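Vornivley Dusting Task Kit, Level 1

Updated Jan 16, 2023

A chore benchmark in a box, for labs and shops testing home robot arms. Dusting one bedside cabinet. Sounds easy. Isn't yet, not for any arm we've had on the bench.

What the machine has to do: pick up a cloth, wipe what sits on the cabinet, wipe the top, put everything back. Small items are the hard part. One hand has to hold, the other has to wipe, and the card has to stay in its slot. 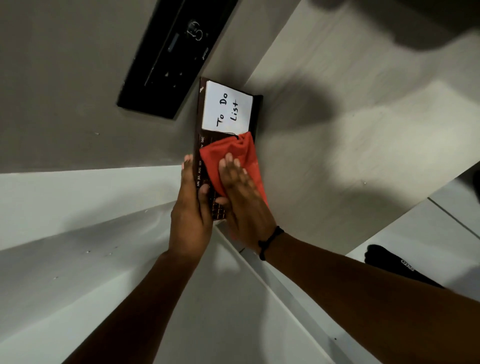

Can a robot do it yet?

Partly. Flat open surfaces, yes, most two-arm setups manage. Lifting a desk calendar and cleaning it in the air, mostly no. Our own Rotance arms finished 9 of 25 full runs in July. The usual failure is cloth bunching up under the gripper, then the arm just pushes it around. Refolding the cloth is scored seperately for that reason.

A person does the whole job in under 60 seconds. Thats the time to beat.

In the kit
Black desk calendar, gold print
White card, "To Do List", handwritten
Red microfiber cloths, pack of 3
Score sheets and layout guide

Cabinet not included. Any low bedside type with a smooth top is fine, layout guide has the spacing. Human reference runs come as a download with each order.
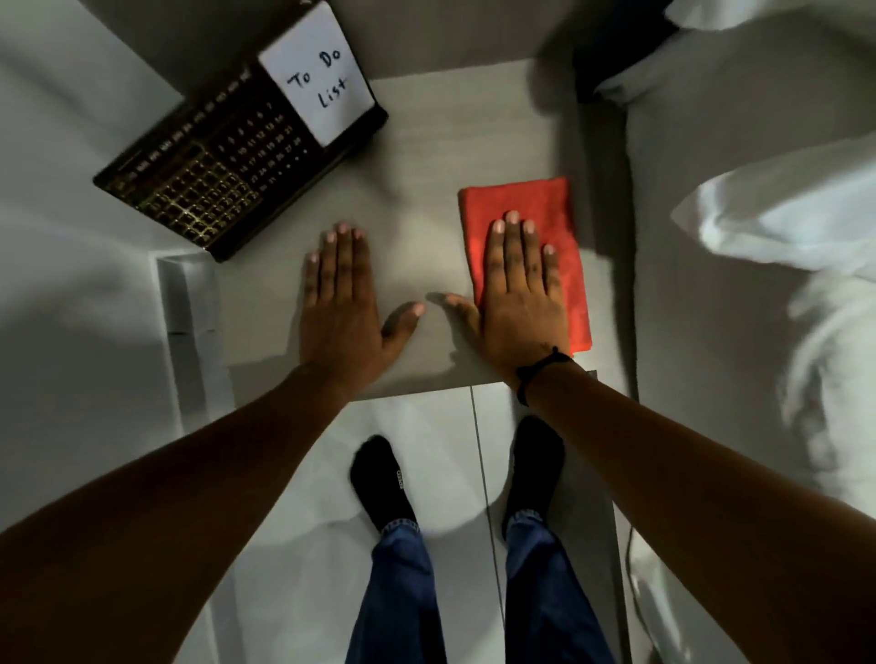 Human reference run: calendar and card at the back, folded cloth under the right hand.

Ordering

Ships from Dostlow. Spare cloths sold in packs of 3, same part as the Forsberg kit. Lab quotes and bulk orders, ask for Holger Strand. Level 2 (lamp, cable, glass of water) not ready, no date yet.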